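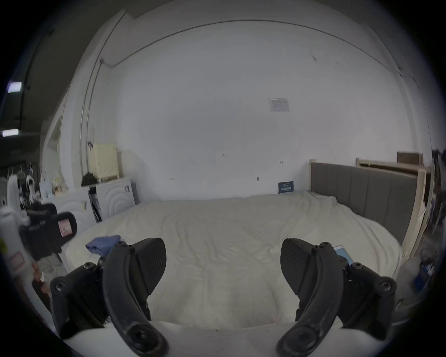 When the Gripper Says It Is Closed
An interview with Consuelo Henao, Juvska

Consuelo Henao teaches people to make beds with grippers. For the team at Juvska this is daily work: a person holds one gripper in each hand, pulls and smooths the cover, and the recordings are used later to train a robot arm. I met her on Wednesday, March 7, 2018, to speak about a fault which cost her team a good part of the winter.

"It began with the robot," she told me. "It went to the corner of the sheet, it closed the fingers, it lifted the arm, and the sheet stayed on the mattress. Again and again. The arm was very sure of itself."

At first they suspected the fingertip pads. The pads were changed, and after that also the sheet. Then Henao looked at the training data in Skorkard, the program in which they review each recording. In the curve of the right gripper she noticed that the fingers were reported as closed when in the video they were still open by 3 millimeters.

"Three millimeters is nothing if you pick up a shoe," she said. "With a thin sheet it is everything."

The cause was a small screw inside the housing, which holds the sensor for the opening of the fingers. It had become loose, and the zero point had moved. I asked how many recordings were affected.

"We had to throw away 400. Some of them were maybe good, but I could not prove it – so they went out too."

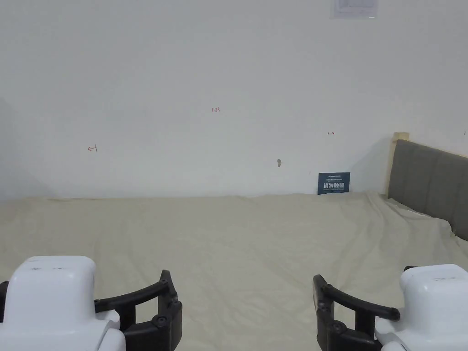

Both grippers over the bed, with their jaws open toward each other.

There was a safety side as well. On the test arm, the wrong zero made the motor push further than it should, and a colleague had his thumb squeezed while he was freeing a piece of cloth. He was not injured. "He was angry, and he was right," Henao said. "We had no rule that the motor must be off before you put your hand there. Now we have it."

The team also checks the zero after every 50 recordings, with the fingers fully closed on a thin metal gauge. If the value is wrong in 2 checks, the gripper goes back to the workshop in Zallach. Henao expects a new sensor mount in July.

I asked if she trusts the curves again. "I trust them until the next check," she answered, and went to look for the gauge.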